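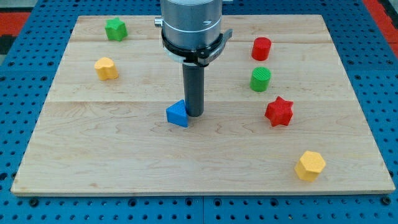 # Filing Written Comments on a Proposed Pipeline Route

Landowners, tenants, and other residents of the Vimley district may submit written comments on any pipeline route under review. Comments become part of the public record and are read by the hearing officer before a recommendation is issued. This page explains how to prepare and file a comment on the Cherkaoui Lateral, the natural gas line proposed by Nuvmont Energy. The same steps apply to later filings.

The comment period closes at 5 p.m. on the last business day of September. Filings received after that hour are kept with the docket but are not considered in the recommendation.

## Before you begin

Have the following at hand:

- the docket number, printed at the top of your notice letter
- the parcel number of any land you own or rent along the route
- the route map sheet that covers your parcel
- copies of any well logs, drainage tile maps, or soil reports you plan to attach

The full application runs to 2,742 pages. Most residents need only the map sheets and Section 9, which covers soil handling, crossing methods, and restoration. Both may be read at the district office or requested by mail.

## Step 1: Find your parcel on the map sheets

The route is divided into 82 map sheets, numbered from north to south. Use the index sheet to find your township and section, then turn to the detailed sheet. The solid line marks the proposed centerline. The shaded band on each side marks the temporary work area, which is wider than the permanent easement.

If your parcel falls on two sheets, cite both.

## Step 2: State your interest

Open the comment with your name, mailing address, and connection to the route. One or two sentences are enough. Tenants should state that they rent the land and give the parcel number – the owner's signature is not required.

## Step 3: Describe each concern separately

Give each concern its own numbered paragraph. A useful paragraph names the place, the concern, and the change or condition you are asking for. For example:

> 1. Map sheet 41. The centerline crosses the main drainage tile serving our east field. We ask that the applicant locate the tile before trenching and repair it to its original grade.

General statements of support or opposition are accepted and entered in the record. Comments tied to a particular location are easier to address as permit conditions.

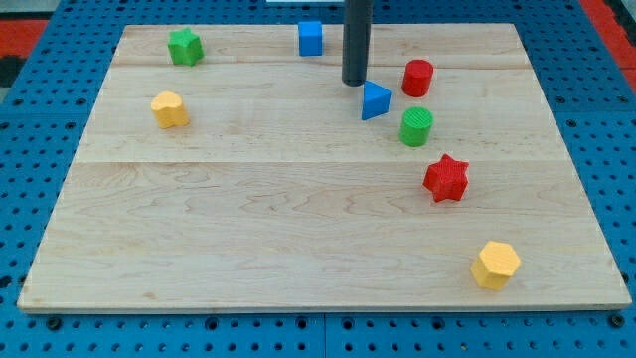

**May several households file one comment together?**

A joint comment is accepted if every household signs it and lists its own address and parcel number. It is entered as a single filing, and the hearing officer's reply is mailed to the first address listed.

## Step 4: Attach supporting documents

Label attachments A, B, C, and so on, and refer to them by letter in the comment. Send copies and keep the originals. Large maps should be folded to letter size. Do not include bank records or draft easement agreements, as all attachments are open to public inspection.

## Step 5: Sign and file

Sign and date the last page. Comments may be delivered to the district office or sent by mail. Mailed comments must arrive by the deadline; a postmark is not sufficient. Residents filing in person should ask for a stamped copy.

## After filing

Each comment is assigned a number and added to the docket index. Check the index to confirm that your name and parcel are correct, and report errors to the docket clerk in writing.

A comment may be amended until the period closes. Mark the new version "Amended" and include the number of the original filing. Filing a comment does not reserve a time to speak at the public hearing, for which a separate request form is available at the district office.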